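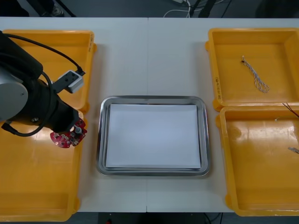 Yellow trays left and right, steel tray with paper in the center.

Do you need a sorting station?

Every workshop column sells you a drawer cabinet sooner or later. I bought one, 21 drawers, and lost parts in it for a year. Shallow open trays do the job better, and I doubt the expensive ones are any different from the cheap.

Line the middle tray with plain white paper. Kosmas Psarras swears by a rubber mat from Calado. I tried it and small screws vanished against the gray. A pack of 100 sheets costs next to nothing, and you can write on it.

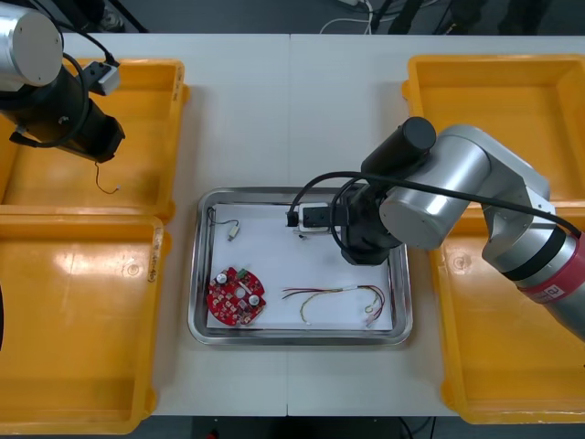 Red round board, wire harness and a small cable on the paper.

Keep boards and wiring apart while you sort, or the loops catch on everything. Mark the tray rims by hand. Label makers are fine if you enjoy changing tape. As for "anti-clutter" sprays and coatings, save your money.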